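In praise of the nearly bare desk

I have owned four desks in my adult life and buried every one of them. Mail, mugs, a stapler I never used, the good scissors, the bad scissors. Then last May I cleared the fifth down to a lamp, and I have been insufferable on the subject ever since!

My case is simple. A desk is a place to put your elbows. Everything else can live within reach of a chair that rolls, and a decent chair rolls a long way. My friend So-yul Shin keeps her things on shelves behind her and just pushes off with one foot (she gets there faster than I can find a pen). I copied her that same Sunday and have never gone back.

Malcolm Pearce, who taught me drafting in Stitcombe, disagreed with all of this. He liked his tools spread out where he could see them, and I understand that, I do. But what you can see, you fiddle with. I once spent a whole morning sorting paper clips with a deadline at noon.

So give me a drawer. One shallow drawer, and in it the book you're in the middle of. Give me a lamp with a plain shade, set off to one side, and a wall worth looking at. Brick is wonderful for this — all that color and roughness, and it asks nothing of you. White furniture against red brick may be my favorite pairing in any workroom, and I'd take it over wallpaper any day.

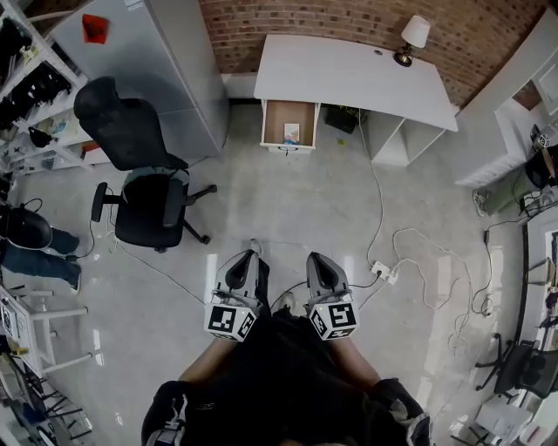 Cables are where I have to be humble. I've tried clips, sleeves, a box with a slot in it that cost me 13 dollars, and they still end up on the floor by the end of the week. I've decided I don't mind. A bare desktop with a tangle underneath is a fair bargain, and I would much rather step over a power strip than work around one. Kiri Goodwin tapes hers along the baseboard and it looks terrific, so if you have the patience, do that. I'll be at my desk, with plenty of room for both elbows.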